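Share 52 | Comments 8

The cell that gets its cables checked before coffee

Deirdre Tully starts at the bottom. Down on one knee with a flashlight, looking at the spot where the purple cables hang past the front of the bench. Only then does she look at the arms.

"Everyone looks at the grippers," she says. "The grippers are fine. It's the wire."

Dellport has run its two-arm cell since January, in a room that used to hold paper stock. The arms share one bar. The work is tableware – cups, bowls, glasses, a tray – over and over, and the cell's whole value is that the next run starts the same as the last one. Keeping it that way is Tully's job. She came over from Geserport, where she looked after bottling lines, and she still talks about the arms like they were conveyors.

First hour I was there she did almost nothing with the power on. Clips first. Each cable is held to its arm with small white clips, and she runs a thumb over every one. A clip that slides gets swapped. She doesn't tighten them, she says tight is how you kill a cable at the elbow.

Then the loops. There has to be slack at the wrist, enough that the arm can reach the back of the bench and twist without pulling. Too much and the loop swings into the other arm's. She found that out the hard way in her second week, one loop snagged, a connector pulled half out, and an afternoon lost to a fault that came and went. The log for that day is one line. It says "wire, again."

Base bolts after that. She uses a short hex key and marks the heads with a paint pen so a turned bolt shows up from accross the room. Service interval is 200 hours. She does it sooner.

Power on. Both arms go to a rest position, then out to the back, then home. She listens more than she watches. A worn joint has a rasp to it, she says, and she had one on the left side in the spring – pulled the elbow, put in the spare from Nilsuwan, had it back together in 33 minutes. She is proud of the 33 minutes. Brought it up twice.

Last comes the tray. Orange bowl at the back left, cream cup next to it, pink cup with the handle out to the left, clear glass in front. If the set is off, the arm isn't wrong, the table is wrong, and she would rather catch it before somebody spends a morning in the settings.
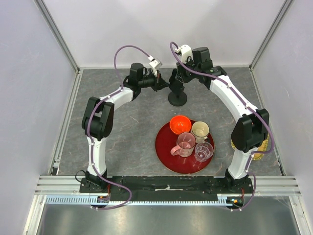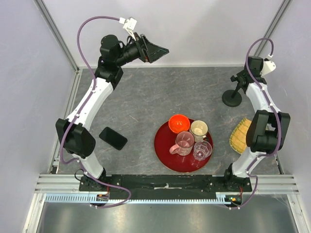

Both arms up over the bench at Dellport, with the tray set between them.

What she wants next

A better way to carry the cables past the front edge, mainly. They hang in open loops there and she doesn't love it. Drollomitz makes a sleeve she has been trying out at home on a desk lamp, and it bends nicely but it collects dust and the zipper is bad. She has written to them about teh zipper.

She would also like a second spare elbow on the shelf. One is on order. Until it comes she keeps the old one in a drawer, cleaned and greased, with a tag on it that reads NOISY BUT OK.

Share 52 | Comments 8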